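Reports > Site visits > Print and finishing > Jastgate

Last updated: February

Visit to the Jastgate bindery

The group met at the goods entrance at 8:30 a.m. and was taken through by Haoran Tang, production manager, and Wyn Bevan, who runs the finishing floor. Jastgate prints and binds short-run technical booklets: service manuals, parts lists, tide tables, and a line of pocket reference books sold under the Junilow name. The site has no web press. Everything is sheet-fed, and most of the questions during the morning concerned what happens to the sheet after it leaves the press.

Paper store

Stock is held on the ground floor in a closed room next to the press hall. Relative humidity is kept at 50 percent and the temperature at 70°F. Pallets stay wrapped until they have stood in the room overnight. Tang said the rule was once four hours, and that it was lengthened after a winter of wavy edges on the lighter stock. The text paper for most booklets is an uncoated 90 gsm sheet, bought long grain. Covers are 300 gsm board, coated on one side.

Grain direction took up a good part of the discussion. The spine of a finished booklet should run parallel to the grain, and the imposition is planned around that. Jobs that arrive with a fixed page size sometimes force the grain the wrong way on the parent sheet. In those cases Jastgate buys short grain and accepts the longer delivery time. Bevan passed around two copies of the same booklet, one bound each way. The cross-grain copy would not lie open, and its pages had a ripple at the glue line that could be felt with a thumb.

Press and folding

The press is a four-unit offset machine, used mostly for one-color work. Yellow is the only spot color run regularly. The log sheet at the delivery end showed density readings taken every 200 sheets, with the operator's initials against each. Set-off was not a problem on the job we saw, a parts list for a pump maker. The powder setting was low, and the piles were kept short and moved to racks.

Folding is done on a buckle folder into 16-page sections. The folder is older than the press by some margin and is set by hand. Yutong Pan, the operator, went through the make-ready: plate stops first, then the roller gaps using strips of the job stock, then the side lay. She prefers to set the gaps with the actual paper in place of a feeler gauge and gets a usable section within the first dozen sheets. Perforation on the second fold lets air out of the section. Without it the inside pages crease at the head, and we were given a spoiled section to confirm this.

Binding

Thin booklets are saddle-stitched. The changeover point to perfect binding is set by bulk and not by page count, a sensible arrangement given the range of stocks. Creep is corrected in the imposition software, which shifts the inner pages toward the spine. Bevan checks the value against a folded dummy in every case. The software assumes a caliper from a table, and the paper as delivered is often a little thicker.

Perfect binding is by hot-melt adhesive on a single-clamp machine. The spine is milled and notched before gluing. Ernő Dobos, visiting from our Chiu office, asked about changing to PUR adhesive. Tang's answer was that the page-pull figures would improve but that the cleaning time would not suit a floor that changes jobs several times in a shift. A trial is planned on the thicker Junilow titles only.

Trimming and checks

Three-knife trimming comes last. Books are left to stand before trimming so that the adhesive can set through. Blade changes go by the sound of the cut and the look of the edge, with a hard limit of a full week on coated work. 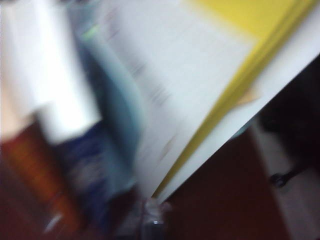
Printed page with yellow along one side.

The inspection bench is beside the trimmer. Copies are pulled at intervals and checked for page order, squareness, margin, and spine condition. Reference job 964, a reprint, was on the bench during our visit. The previous edition had been returned with the running heads drifting toward the trim, and the fault was traced to a side lay that had worked loose on the folder. The reprint copies we measured were within 1 mm head to foot.

Color identification is left to the customer. Some ask for a tinted edge or cover so that editions can be told apart on a shelf, and the shade is matched to a retained copy under a standard lamp. Dennis Mottram raised the matter of fading. Jastgate holds no lightfastness data of its own and relies on the ink supplier's rating.

Points to follow up

Bevan will send the creep worksheet. Tang agreed to supply page-pull results for the current hot-melt once the next calibration is done. Mottram is to ask Jastimbridge whether their larger format can be supplied long grain, and at what minimum order.

The visit ended at 12:15 p.m. Safety shoes are required on the finishing floor and are not provided by the site.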